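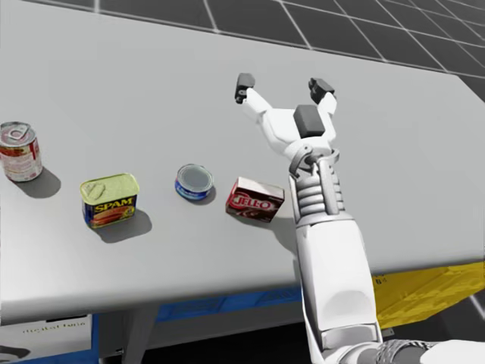 1/ Budget season at Ivwood. The gripper you're looking at exists only in a simulator, and so does the SPAM. The purchase order they're supposed to justify is very real and has my name at the bottom.

2/ Background for the newer followers: we pack hampers and food parcels out of a shed in Porkholm. Last March someone upstairs went to a trade show and came home wanting robots. I do the equipment budget, so now I want robots too, apparently.

3/ Our first quote came from a very polite firm and was for one arm, one gripper and a table. I read it twice looking for the part where it picked something up. That was on page 6, under Optional.

4/ So before spending on hardware we're spending (a bit) on pretending. Mieczysław Kołodziej has built the bench on his computer and loads it with groceries. Cans, a tin, a dessert box. If the arm can't cope with jelly in there I'm not buying it a plane ticket.

5/ Things I've learnt about grippers: the arm is the cheap conversation. You agree a price for the arm and everyone shakes hands. Then comes the wrist mount, then the fingers, then the fingertips, which are sold separately from the fingers. I checked. Separately.

6/ Also spare fingertips. The supplier (Ntuli, lovely people, very patient on the phone) recommends we hold 50 in stock. I asked how often they wear out. "Depends what you pick up." Food, I said. In tins. Long silence.

7/ A short round can and a tall can are different problems, by the way. I had them down as one line in the spreadsheet, "cans". Mieczysław made me split it. Then he made me split boxes. The spreadsheet now has more rows than our hamper range has products and I've had to buy a wider monitor, unbudgeted.

8/ Someone asked in the replies why not just hire two more packers. We're doing that as well. It's row 4. The robots are for the night shift, which we've advertised since spring and filled for a total of one fortnight.

9/ Right, the great question of the week: one arm or two?
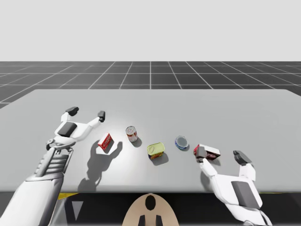 10/ Two, says Mieczysław, and put the second one in before I'd finished my tea. I'll admit it looks the part, a gripper reaching in from either side and the shopping in the middle. It also looks like twice the money.

11/ It isn't twice the money. I did the sums. It's a bit more than twice, as two arms over one table need something to stop them hitting each other, and that something has a licence fee. Annual. Per arm.

12/ Ainhoa Urquijo, who runs the floor and has never once been wrong about where a trolley should go, took one look and asked who refills the table. Five items, fine. We do roughly 100 parcels an hour at peak. Somebody or something has to keep putting tins down in front of them.

13/ That's a feeder. Feeders are a different supplier. There's now a tab called FEEDER with one cell filled in and the cell says "ask".

14/ For anyone else planning one of these, my list of stuff missing from the first quote, in the order it ruined my afternoon: floor bolts. Guarding. Delivery. Somebody to unpack the delivery. Training. The training room (ours is full of hamper straw). Electrician. Second electrician, to look at what the first one did.

15/ Insurance wanted to know the replacement value. I said of the arm? They said of the arm, and of whatever it might drop. I've valued a tin of luncheon meat for an underwriter now, so that's one off the list.

16/ Then there's software. We looked at Turketix for scheduling the jobs. Nice demo, does what we need, priced in bundles of 100 "tasks". Is picking up a tin a task, or is a parcel a task? I've emailed. I've emailed again. The answer moves my budget by more than the arm does.

17/ Where I've landed, pending being overruled: one arm bought, second arm on a rental with an option, money held back for the feeder, and nothing signed until the pretend version gets through a whole day of our real product mix. Including the awkward boxes. Especially the awkward boxes.

18/ Finance have replied to say could the pretend ones not just do the work.

19/ Meeting's at half two. I'm taking the fingertip catalogue and a biscuit.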